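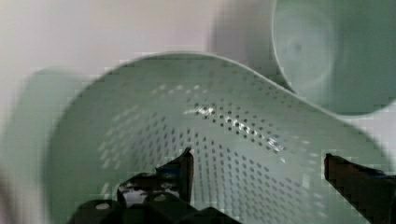
About Mowat Household Supply

Mowat Household Supply is a wholesale distributor of kitchen and home goods. The company serves independent hardware stores, gift shops, campgrounds and school kitchens, and sells to registered trade accounts only.

The business was founded by Majdi Atallah, who remains its managing director. Yu-na Geum joined as a partner when the company took over the Skomstead catalog, and she is responsible for purchasing and customer accounts.

Our Range

The current catalog lists 2,957 items under two house lines. Clivari covers food preparation, storage and tableware. Lavach covers laundry, cleaning and general household articles. Goods from outside makers are listed under the maker's own name, with the country of origin shown beside each entry.

Items are reviewed every October. Articles that are to be dropped are marked in the catalog for one full season so that stores may place final orders. Replacement lids, handles and liners are kept in stock after the main article has been withdrawn, where the maker continues to supply them.

Ordering and Delivery

Most items are sold by the inner carton. Mixed cartons are available to new accounts on their first two orders. Orders received before noon are packed the same working day. Freight is charged at cost and is shown separately on the invoice.

Claims for damage or short delivery should be made in writing and should include the packing slip number. Accepted claims are credited to the account.

Opening an Account

Applicants are asked to supply a resale certificate and two trade references. Schools and public bodies may apply on letterhead. The accounts office will confirm terms in writing once the references have been received.

Page last revised 2/20/22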